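Sortiment > Werkstatt & Büro > Rollcontainer > Canar

Drucken | Per E-Mail empfehlen

Schubladencontainer Canar von Nullora

Wer einmal einen wirklich gut laufenden Auszug hatte, mag nichts anderes mehr – so ging es uns jedenfalls mit dem Canar, den wir im August ins Programm genommen haben und seither mit großer Freude empfehlen!
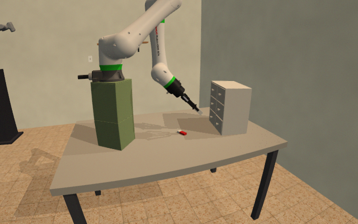 Jede Schublade trägt bis zu 18 kg, und selbst voll beladen schließt sie dank der Dämpfung schön leise. Die Griffe sind angenehm breit, auch mit Arbeitshandschuhen (wir haben es natürlich ausprobiert).

Geliefert wird fertig montiert, mit 2 Schlüsseln und einem Satz Trennstege. Stellen Sie ihn bitte auf einen ebenen Untergrund und lassen Sie ringsum ein wenig Luft, dann haben Sie lange Freude daran.

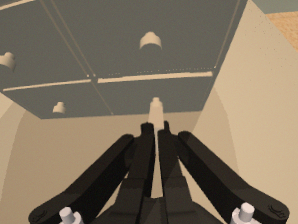 Zubehör und Lieferzeit

Filzeinlagen von Ahonen, Etikettenhalter von Raltier. Lieferzeit 7 Werktage.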